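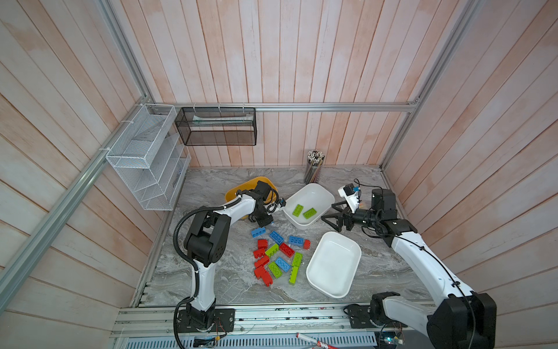
Originalbeiträge › Ordnen und Aufbewahren

3.2 Material und Arbeitsfläche

Sortiert wurden handelsübliche Steckbausteine aus Kunststoff in den Farben Rot, Blau und Grün. Auf Sonderformen wie Dachschrägen, Räder oder Platten wurde verzichtet, die Steine unterschieden sich nur in Farbe und Größe. Der Vorrat stammte aus einem gebrauchten Satz der Firma Pillik. Steine mit Bissspuren oder abgeriebenen Noppen wurden vorab aussortiert. Als Unterlage diente eine grau marmorierte Platte. In den Vorversuchen mit der einfarbig weißen Platte von Sowa waren kleine Steine zwar gut zu erkennen, die Ränder der weißen Wannen aber schlecht, sodass Steine häufiger auf der Kante abgelegt wurden.

Für jede Farbe stand eine Wanne bereit. Die blauen Steine gehörten in die gelbe Wanne, die grünen und die roten in je eine weiße. Die Wannenfarbe entsprach also absichtlich keiner Steinfarbe. Kerstin Rønning hatte in einer früheren Auswertung darauf hingewiesen, dass gleichfarbige Behälter den Inhalt optisch verschlucken und die Nachkontrolle erschweren. Diesen Befund haben wir übernommen und nicht erneut geprüft. 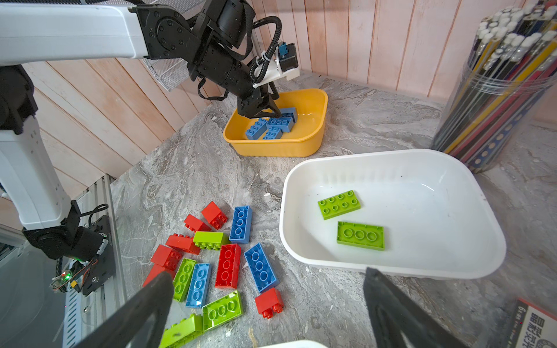
Ein Durchgang begann mit einem losen Haufen in der Mitte der Platte und endete, sobald dort kein Stein mehr lag oder fünf Minuten verstrichen waren. Eine Reihenfolge der Farben war nicht vorgegeben. Auch die Lage der Steine in den Wannen blieb frei, es wurde weder gestapelt noch ausgerichtet. Bei den größeren Steinen führt das rasch zu einem Gewirr: Die blauen Steine in der gelben Wanne (Abb. 2) liegen schräg gegeneinander, während auf der Platte noch Rot, Blau und Grün gemischt sind. Solche Zwischenstände wurden als regulär gewertet, solange kein Stein über den Rand ragte. Insgesamt gingen 70 Durchgänge in die Auswertung ein, 13 weitere wurden wegen unvollständiger Protokolle ausgeschlossen.

Als Fehler galt jeder Stein, der am Ende in einer falschen Wanne, auf einem Rand oder neben der Platte lag. Liegen gebliebene Steine wurden getrennt erfasst. Wurde ein Stein falsch abgelegt und noch im selben Durchgang umgelegt, so notierten wir eine Korrektur, aber keinen Fehler.
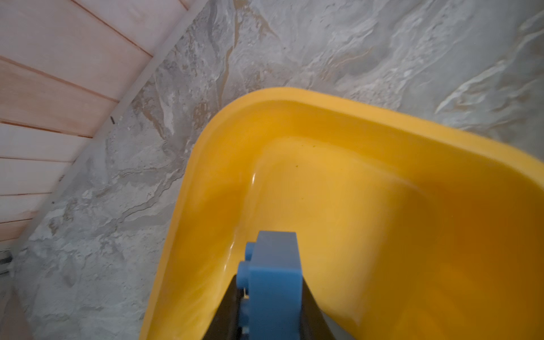

3.3 Form und Stellung der Wannen

Die gelbe Wanne hat einen umlaufenden gerundeten Rand und breit ausgerundete Ecken, die Innenwände fallen schräg zum Boden ab. Ein Stein, der am Rand losgelassen wird, rutscht dadurch meist nach innen und bleibt nicht auf der Kante stehen. Bei den rechteckigen weißen Wannen war dieser Effekt schwächer ausgeprägt. Ablagen auf dem Rand kamen fast nur dort vor, vor allem bei kleinen Steinen, die hochkant ankamen.

Die Stellung der Wannen wurde nach den ersten 30 Durchgängen noch einmal überprüft. Standen zwei Wannen dicht beieinander, nahmen die Verwechslungen zwischen Rot und Grün zu. Mit einem Abstand von etwa einer Handbreite ging dieser Anteil zurück, die Wege wurden aber länger, und die Zahl der Korrekturen blieb
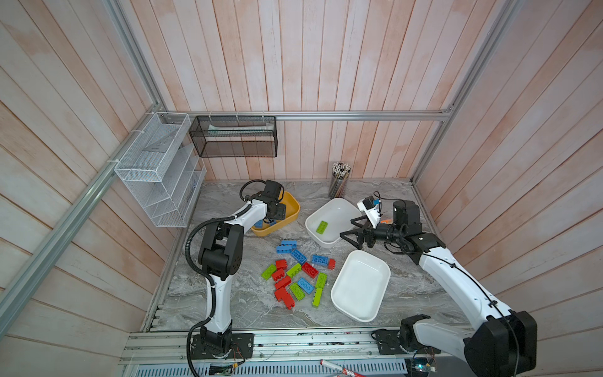 nahezu unverändert. Wir haben den größeren Abstand deshalb für die übrigen Durchgänge beibehalten. Gegenstände, die nicht zur Aufgabe gehören, etwa Stifte, mussten nicht vom Tisch geräumt werden. Sie standen hinten und störten den Ablauf nach den Protokollen in keinem Fall.

Offen bleibt, wie sich tiefere Behälter auswirken. Die stapelbaren Kästen von Grurklow, die in vielen Einrichtungen für Steckbausteine verwendet werden, haben senkrechte Wände und schmale Kanten. Ein Vergleich mit diesem Typ ist vorgesehen, die Ergebnisse werden gesondert berichtet.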